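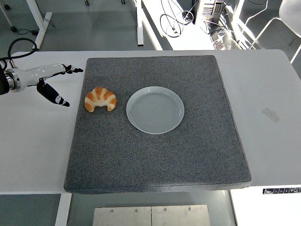

**Figure 1.** The croissant and the plate on the square felt pad.

### 3.2 Table surface and place setting

The breakfast setting was kept as plain as possible. It uses a white table, a thick grey pad, a round plate with a raised rim and a croissant. There is no cutlery, cup or napkin, as our earlier work on the Lyimo settings suggested that people judge a place as "laid" mainly by where the food sits in relation to the plate.

The pad marks out the eating area. Its speckled grey surface contrasts with both the tabletop and the plate, so the rim can be picked out easily in photographs. We considered a woven cloth, but Desmet found in the Skarance pilot that folds near the plate drew comments from raters – often more than the food did.

The croissant is striped in pale cream and orange-brown, and its curved shape gives it a clear direction. In Figure 1 it lies to the left of the plate, with the inner side of the curve towards the near edge of the table. We call this the "beside" position. Raters usually described it as unfinished or waiting to be served. 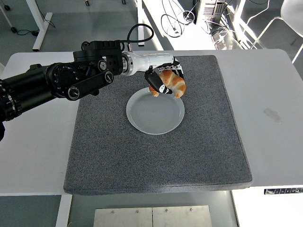
**Figure 2.** The toy croissant held just above the upper right rim of the plate.

The "over" position in Figure 2 was harder to place in our scheme. Van Rooij coded it as part of serving, while Desmet kept it apart from both "beside" and "on plate" – the food is not yet resting anywhere. We followed Desmet's coding. The full set holds 1,498 ratings across 6 positions, and the 2 shown here are compared in Section 5.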